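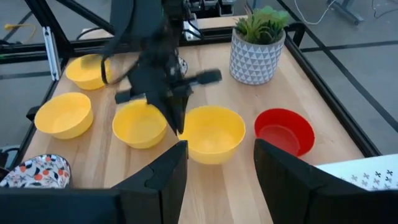
Página modificada por última vez en mayo

Quiénes somos

Faltach vende y alquila menaje de diario: cuencos, vasos, platos, jarras y fuentes. Trabajamos sobre todo con comedores pequeños, escuelas infantiles, casas rurales y asociaciones que organizan comidas. También atendemos a particulares que quieren cuatro cuencos iguales, o cinco, y no una vajilla completa.

La tienda y el almacén están en el mismo local, en el pasaje Dronomine. Delante está la zona de venta, con una mesa de madera clara donde sacamos las piezas para verlas juntas. Detrás están las estanterías, la zona de lavado y el banco de embalaje. La oficina es una mesa al fondo con un teléfono, y por eso a veces tardamos en cogerlo.

Cómo empezamos

Faltach empezó como un servicio de alquiler para fiestas de barrio. El primer lote eran 109 piezas compradas a un restaurante que cerraba, casi todas de loza blanca y de tres alturas distintas. Apilaban mal y volvían con el borde picado. Después de dos veranos dejamos la loza para los pedidos que la pedían expresamente y empezamos a comprar plástico de color para el resto.

El color entró por una razón práctica. En una merienda con varios grupos es más fácil decir «los amarillos son de fruta y los rojos de frutos secos» que poner etiquetas, que además se despegan al lavar. Los comedores lo usan también para separar las raciones sin gluten. Con el tiempo el amarillo pasó a ser el color que más sale del almacén, seguido del rojo, y hoy compramos los dos en cajas enteras. El verde lo tuvimos durante una temporada y lo retiramos. El proveedor cambiaba el tono de un envío a otro y las pilas quedaban desiguales.

La venta llegó más tarde. Había clientes que devolvían el alquiler y preguntaban si se podían quedar con algunas piezas. Al principio les decíamos que no. Ahora casi todo lo que se alquila se puede comprar nuevo, y lo que ha pasado ya por muchos servicios se vende de segunda mano en el cajón de la entrada.

Qué tenemos

En alquiler hay 3.000 piezas entre todas las medidas. En venta cambia según el mes. Las dos líneas que mantenemos siempre son estas:

Pindard. Plástico de color para uso continuo. Cuencos y vasos, que se pueden pedir sueltos o por pilas. Es lo que recomendamos para niños, para exterior y para cualquier sitio donde se friegue deprisa. No es una línea para horno ni para microondas, y lo repetimos en el albarán.

Myung. Cuencos negros de acabado brillante, con pie. Pesan más y ocupan más en la estantería. Se piden para mesas puestas, sopas y arroces. El negro brillante enseña las huellas y las marcas de cal, así que conviene secarlos con un paño y no dejarlos escurrir.

Aparte de eso tenemos recipientes estampados, en particular uno de motas que se usa para servir o para dejar los cubiertos en el centro de la mesa. Entran en tandas cortas y no podemos asegurar que el dibujo se repita.

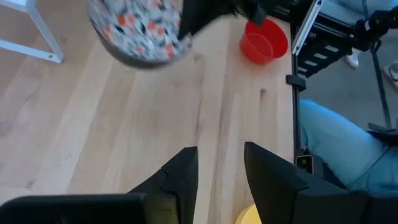 Recipiente de motas y vaso rojo de plástico, sobre la mesa de madera.

Cómo preparamos un pedido

Las combinaciones se prueban en la mesa antes de meterlas en caja. Se saca una pieza de cada tipo, se mira si los colores se entienden entre sí y si las medidas tienen sentido. Un vaso que en el catálogo parece grande puede quedarse corto al lado de un cuenco ancho. Si el cliente puede pasar por la tienda, lo hace con nosotros. Si no puede, le mandamos una foto y esperamos su respuesta.

Después se cuenta y se embala. Los cuencos de plástico van apilados hasta llenar la caja, con una hoja de papel entre cada dos. Los negros van en cajas con separadores y nunca encima de otra cosa. Los vasos se colocan boca abajo. Cada caja lleva fuera una lista de lo que contiene, y dentro otra copia por si la de fuera se moja o se arranca en el transporte.

A la vuelta se hace lo mismo en sentido contrario. Se abre, se cuenta, se lava y se repasa pieza por pieza. Miramos sobre todo los bordes y la base. Una pieza rayada puede seguir en alquiler si la raya está por fuera; si está por dentro, donde toca la comida, se aparta. Con el plástico amarillo hay que vigilar además las manchas de tomate y de cúrcuma, que salen con paciencia o no salen. Tenemos un cubo para el remojo y un plazo de una noche. Lo que sigue manchado a la mañana siguiente va al cajón de segunda mano con el precio rebajado.

No cobramos las rayas ni el desgaste normal. Sí cobramos las piezas que faltan y las rotas, al precio que figura en el albarán. Si una pieza aparece más adelante — pasa a menudo con los vasos, que se quedan en la cocina del local — se devuelve el importe cuando la traen.

A quién servimos

El pedido más habitual es el de una comida de una tarde: se recoge por la mañana y se devuelve al día siguiente. El más grande que hemos atendido fue de 2.000 piezas, repartidas en varias entregas, y nos dejó las estanterías casi vacías. Desde entonces ponemos un límite por fecha para no dejar sin material a los clientes pequeños.

Las escuelas infantiles suelen trabajar de otra manera. Se quedan el menaje todo el curso y lo cambian en verano. En esos casos acordamos los colores por aulas y dejamos una caja de repuesto en el centro. También prestamos cuencos y vasos para juegos de mesa puesta, trasvases con legumbres y actividades de clasificar por color. Ese material se guarda aparte y no vuelve al servicio de comida.

A las casas rurales les vendemos más que les alquilamos. Quieren poder reponer una pieza suelta dentro de unos años sin que se note, y por eso procuramos no cambiar las medidas de Pindard ni de Myung. Cuando un fabricante nos avisa de un cambio compramos antes una reserva de la medida antigua.

El local

La zona de venta es pequeña. Aparte de la mesa grande hay un mostrador y dos estantes bajos. Las plantas son de las que aguantan con poca agua, suculentas sobre todo, y no están en venta aunque nos lo preguntan bastante. Los maceteros tampoco.

Se puede tocar todo. Pedimos que los cuencos negros se cojan con las dos manos y que las pilas se dejen como estaban, con las piezas de la misma medida juntas. Si alguien quiere comprobar cuánto cabe en un cuenco, tenemos una jarra medidora en el mostrador y agua del grifo.

Para cargar hay una puerta trasera que da al callejón. Caben 2 coches si se aparcan bien pegados a la pared. Con furgoneta es mejor avisar antes y venir temprano, a partir de las ocho, porque más tarde el callejón lo ocupan los repartidores de las demás tiendas.

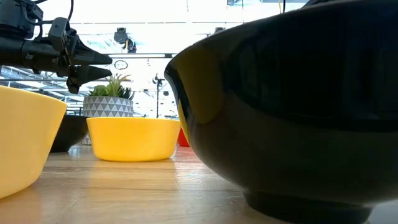

¿Se pueden mezclar colores y tamaños en un mismo alquiler?
Se pueden mezclar todos los que haya disponibles en esa fecha. El precio va por pieza y no cambia por combinar líneas; solo pedimos que se nos indique cuántas unidades de cada color hacen falta al hacer la reserva.

Reservas y visitas

Las reservas se hacen en la tienda o por teléfono. Necesitamos la fecha de recogida, la de devolución, el número de personas y una idea de lo que se va a servir. Con eso preparamos una propuesta y la guardamos una semana. Si en ese plazo no hay respuesta, las piezas vuelven a quedar libres.

En mayo y en junio conviene reservar con más margen, por las comuniones y los finales de curso. En agosto abrimos solo por la mañana. Las devoluciones se pueden dejar fuera de horario en el arcón de la puerta trasera, siempre que las cajas vengan cerradas y con la lista dentro.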